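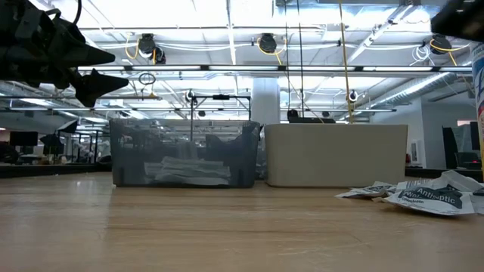 Frequently asked questions
Clarnivine Judo Club

Last changed 14 Apr 2018

We receive many of the same questions by e-mail, so we have collected the answers on this page. Please read it first, and if you still miss something, write to us through the contact form. It can take a few days before you get an answer, because we all have other jobs during the day.

I have never done judo. Can I start at any time?

Yes, if you are an adult. In the adult beginner class there are always people on different levels, and the teacher will put you together with someone who can take care of you. For children it is different. The children's group learns the falls together in the first weeks of the term, and a child who comes in the middle has missed exactly the most important part. For this reason we take new children only in the first three weeks of each term. After that we put the name on the waiting list for the next one.

How old must my child be?

Six years, and it should be possible for the child to be in the hall without a parent beside the mat. We have tried with younger children some years ago and it became more a game hour than judo. There is nothing wrong with a game hour, but it was not what we know how to teach.

Am I too old?

We are asked this mostly by people who are between forty and fifty. The oldest beginner we have had was 67 and he trained with us for four years. You should tell the teacher if you have problems with the back, the knees or the neck, and if you have a heart disease or have been operated on lately you must ask your doctor before you come. You can say no to any exercise. You can also do the throws slowly and leave out the free practice (randori) completely, and several of our members do it this way.

Is judo dangerous?

It is a contact sport and you will get some bruises, particularly on the shins and on the forearms. Fingers and toes are the parts which are injured most often. Serious injuries are rare in our club, but they have happened, and it would be wrong to write something else. We use a lot of time on falling. In every class, also for the black belts, the first part is falls backward, to the side and forward over the shoulder. Beginners are not thrown with full force before the teacher has seen that they can fall.

What is the difference between judo and jujutsu?

Judo was made from older schools of jujutsu in Japan at the end of the nineteenth century. The strikes and the most dangerous locks were taken out of the free practice, so that two persons could train with full resistance and still go to work the next day. What is left is mainly throws, holds on the ground, chokes and locks of the elbow. Chokes and locks are not taught to children in our club. If you are looking for self-defense with strikes and kicks, you will be happier in a jujutsu club. There is a good one in Imholm, and we have some members who train in both places.

What shall I wear the first time?

Long sports pants without zippers or buttons, and a T-shirt with long sleeves which you are not too fond of. It will be pulled in. You train with bare feet. Please bring sandals or slippers for the way between the changing room and the mat, for nobody may walk with bare feet on the floor and afterward on the mat. Finger and toe nails must be short. Long hair must be tied with something without metal, and rings, watches, earrings and necklaces have to come off. A piercing that cannot be removed must be covered with tape, and you should do this at home.

When do I need a judo suit?

After the trial classes. You can borrow a jacket from the club in the first month if we have one in your size. It has to be washed before you give it back, at a low temperature, and not in the dryer.

Where can I buy one?

We have an agreement with Griffiths, the sports shop by the market square. Say that you are from the club and you get a small discount. For beginners we recommend the Lerero suit in single weave. It is light, it dries overnight, and it costs much less than a competition suit. Buy it one size larger than you think, since the cotton shrinks in the first washes. Do not buy a karate suit. It looks almost the same when it hangs in the shop, but the cloth is too thin and the sleeves tear when someone takes a real grip.
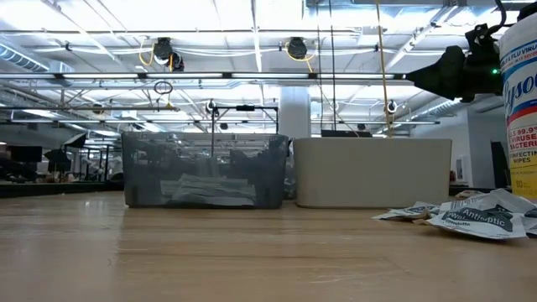

Used suits for children are sold in the first week of each term. Write your name and the size on a note and fasten it to the jacket, and agree on the price directly with the other parents. The club takes no part of the money.

How much does it cost?

The fee is 100 dollars per term for adults and 80 dollars per term for children and students. There are two terms in a year. The fee covers all the classes you are allowed to attend, also if you come several times a week. It does not cover the suit, the belt examination, or the license which you need for competitions. When more members of one family train, the first pays the full price and each of the others pays half.

Can I try it before I pay?

You can come to 2 classes free of charge. After these you must decide. You do not need to sign up for the trial as an adult, but come fifteen minutes early and say hello to the teacher. Parents should write to us beforehand so we know how many children to expect.

Can I have my money back if I stop?

If you stop in the first month, we pay back half of the fee. Later than this we do not pay back, except when you have been injured and have a paper from a doctor. In that case we prefer to move the fee to the next term, but you can choose yourself.

How do I get there without a car?

The hall is 900 meters from Clarnivine station. Go out on the side with the bicycle racks, follow the canal until the second bridge, and cross it. The entrance is on the back of the school building, where the green lamp is. The front door is locked in the evening and the bell does not work. In winter the path along the canal is dark, and many prefer to take the main street, which is only a little longer.

Where can I park?

In the school yard after five in the afternoon. Please do not park in front of the gate of the neighbor. He has been patient with us for many years and we would like him to stay so.

May I watch my child's class?

You are welcome to watch the first class and the last class of each term. In the classes between we ask the parents to wait in the hallway. The children look to the bench each time they have done something, and then they do not hear what the teacher says. There is a coffee machine in the hallway which takes coins only.

How do the belts work?

Everybody begins with a white belt. The next colors are yellow, orange, green, blue and brown, and then comes black. Children also have belts with two colors, so that the steps are not too large for them. An adult who trains twice a week can usually take the yellow belt after the first term. From green belt and up you should count with a year or more between the examinations, and there is no hurry. The belt is there to hold the jacket closed.

When is the next examination?

The examinations are held at the end of each term. In the fall it is always in November, together with our friends from Imholm, and it changes from year to year in which of the two halls we meet. Your teacher tells you if you are ready. You cannot sign up yourself. If you do not pass, you get to know which techniques you have to work with, and you can show just these again a month later without paying a second time.

Do I have to compete?

No. Less than half of our adults have ever been in a competition. For the children we arrange a friendly tournament inside the club once a year, with short matches and matches on the ground for the smallest ones. It is voluntary too. If you wish to compete in other towns you must have at least orange belt, a valid license, and you must have trained regularly in the two months before.

Do I need to learn Japanese?

Only the names of the techniques, the numbers up to ten and some commands. The words are used in the whole world, so you can visit a club in another country and understand what you shall do. Hajime means begin and matte means stop. There is a list on the wall by the changing rooms, and a copy to take home can be had from the teacher. Matte is the word we want everybody to know from the first day.

I am ill or have a wound. Can I come?

With a fever, a bad cough or a stomach infection you should stay at home. The same goes for any skin rash that has not been looked at by a doctor, and for warts on the feet when they are not covered. Skin infections spread very quickly on a mat. Small wounds must be cleaned and covered with tape before you step on. If you start to bleed during the class, you go off the mat at once and come back when it has stopped and is covered. Blood on the suit or on the mat is washed off immediately; the spray stands under the bench with the cloths.

Is there training in the school vacations?

Not for the children. For adults there is open mat in the vacations when the school lets us have the key, which we learn rather late. Look at the front page of this website in the same week.

I trained judo as a child. Shall I begin again with white belt?

You may wear the belt which you had. Most people who come back choose to wear white for some weeks anyway, until the body remembers the falls again. If you have your old passport with the stamps, bring it along and we will register your grade. If it is lost, the club where you trained can often confirm the grade by e-mail.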